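Setting Up Your Jeltura Fan Feed

3. Following celebrities and building your first feed

Welcome to the fun part! Your account is open, your email is confirmed, and now you get to tell Jeltura whose news you want to wake up to. Set aside 12 minutes if you're picky (we are, and we love it).

1. Open the Stars tab and tap Find People.

2. Type a name. Stage names, birth names and the most common misspellings all work, so go ahead and type it the way you say it!

3. Tap the star next to the name. It turns gold when you're following. You can follow up to 500 people on one account, and couples count as two.

4. Pick what you want to hear for each person: Releases, Red Carpet, Interviews, Relationships or Everything. If you skip this step, you get Everything, and for a busy pop singer that can be a very full morning.

5. Tap Build My Feed. The first build pulls in older stories too, so give it a moment before you start scrolling.

Note: If two famous people share a name, look at the small gray line under it. It lists the film, show or album they're best known for.

Rumor labels

Every story carries one of three labels. Confirmed means the star or their representative has said it on the record. Reported means at least one outlet has put its name to the story. Whisper is everything else, and yes, Whisper is where the breakup talk lives! 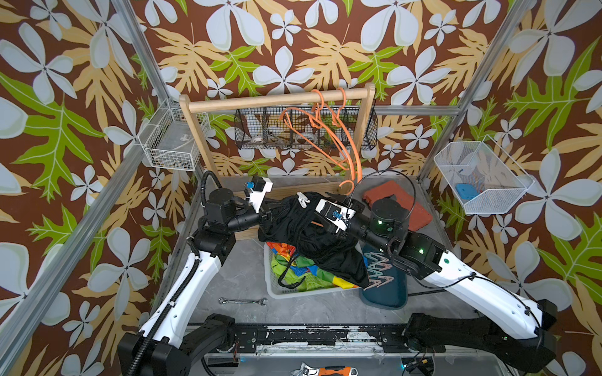
Whisper stories are off when you first sign up. To turn them on, go to Settings, then Labels, and slide Whisper to the right. They show up in your feed with a dotted outline, and the label updates by itself if the story gets confirmed later. You can also turn Whisper on for one person only: hold down their gold star and choose Rumors Too.

Caution: Turning Whisper off again removes any Whisper stories you saved. Move the ones you want to your Scrapbook first.

Alerts

6. Go to Settings, then Alerts.

7. Choose Right Away, Evening Roundup or None. Evening Roundup arrives at 9 in your own time zone, with every story from the day in one tidy list.

8. For awards nights, switch on Live Mode. Winners pop up as they're read out, so keep it off if you're recording the show to watch later!

Error 114 on the Alerts page means your phone is blocking notifications from Jeltura. Allow them in your phone's own settings, then go back to step 6.

Section 4 covers the Scrapbook and sharing stories with friends.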